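Line cleaning and the price of a pint

Most complaints about bad beer in pubs are aimed at the brewer or at the person behind the bar. I would like to aim one at the length of hose between the cask and the glass. I spent years selling cellar equipment and I now keep the books for two free houses, so I have seen the problem from both ends of the invoice.

A beer line is a plastic tube that is full of sugar, protein and live yeast for most of its working life. Left alone, it grows a film on the inner wall. The film sheds into the beer and the beer tastes of vinegar, butter or wet paper, depending on what has taken hold. The usual practice is to clean every seven days. Many pubs stretch this to two weeks, and a few stretch it until a customer sends a glass back.

The reason is money. Every time a line is cleaned, the beer standing in it is lost. In a house with long runs from the cellar, that can be 2 pints a line, plus whatever is pulled through afterward to clear the rinse water. Multiply by ten lines and the weekly loss is 20 pints before anyone has opened the front door. A landlord looking at that number on a slow week will find a reason to leave it until the next one.

I think the sum is usually done wrong. It counts the beer poured away and leaves out the beer not sold. Gerardo Martinelli kept a proper log at one of my two houses last winter. He wrote down the cleaning date of each line, the daily sales through it and every returned glass. On the lines cleaned weekly, sales held level across the week. On those left for two weeks, sales fell off after day nine or so, and most of the returns fell in the last three days. The lost sales were worth more than the beer saved. One log from one pub proves very little, but I have not been shown one that points the other way.

Automatic cleaning systems are often offered as the answer. Mahtab Esfahani, who runs the other house, was quoted 475 a month for one on a long lease and asked me what I thought. My view was that a machine will push the right dose through the line for the right time, and that it will not strip the nozzles, brush the couplers or mop the cellar floor. Those jobs take 30 minutes and account for a good share of the off flavors I have met. She declined the lease and moved the cleaning from Sunday night to Monday morning, when staff are awake enough to do it.

Soak time matters too. Leaving cleaner in overnight does not make the line cleaner. It hardens the tubing, which then takes on taste from the chemical and passes it to the first dozen glasses. Follow the time on the label, agitate the fluid halfway through, and flush with cold water until a test strip shows nothing.

Shorter menus would help more than any of this. A pub with ten lines and trade for six is storing beer in places where it spoils. Tamsin Mercado disagrees with me on this point and says choice brings people through the door — she may be right on a Friday. On a wet Tuesday in January the tenth line is a cost, and the drinker who orders from it is the one who pays. 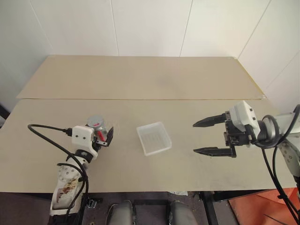

I would start by taking out the slowest seller and leaving its line dry for a month, then look at the till before deciding on the next.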